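Vosevwood Adds Simulated Kitchens to Its Robot Training Work

Vosevwood has started collecting household examples in simulated kitchens, the company said in May. The recordings will be used to train Evlow, its learning system for two-handed robots.

Operators steer a virtual robot through short chores, and each run is saved with the arm movements and a written instruction. The first batch covers 40 kitchen tasks, such as moving a vegetable from a cutting board to a bowl or putting a utensil in the sink. Vosevwood wants 1,000 accepted runs before it trains the next version. It has 185 so far.

Hafþór Hafstein, who leads the collection team, said the slow part is review. Runs with a dropped object are kept if the operator recovers – the system needs to see that too – but runs with long pauses are thrown out.

"We can change a room in a few minutes," Hafstein said. "Getting people to do the same task in different ways takes a lot longer." 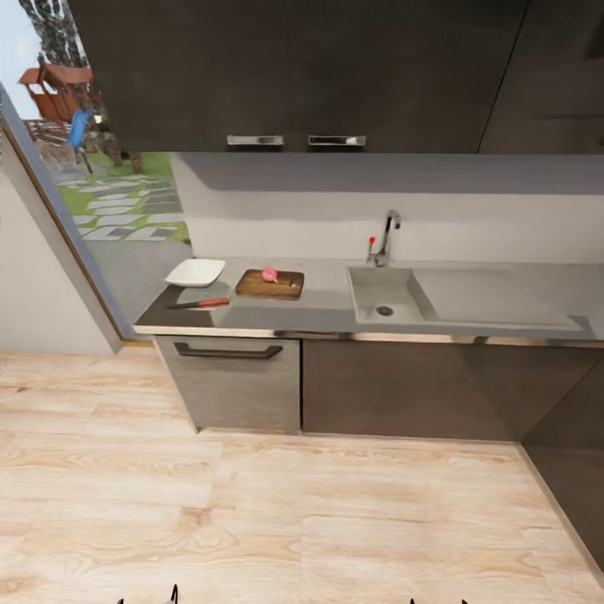 Category: Robotics

The kitchen layouts vary from run to run. One has a gray counter with a knife, a white bowl and a radish on a cutting board, next to a sink and a glass door that looks out on a lawn.

Piritz, a smaller firm, is supplying the controllers the operators use. Vosevwood said it plans to add laundry and table-setting tasks once the kitchen set is finished. It has not decided whether to release the recordings.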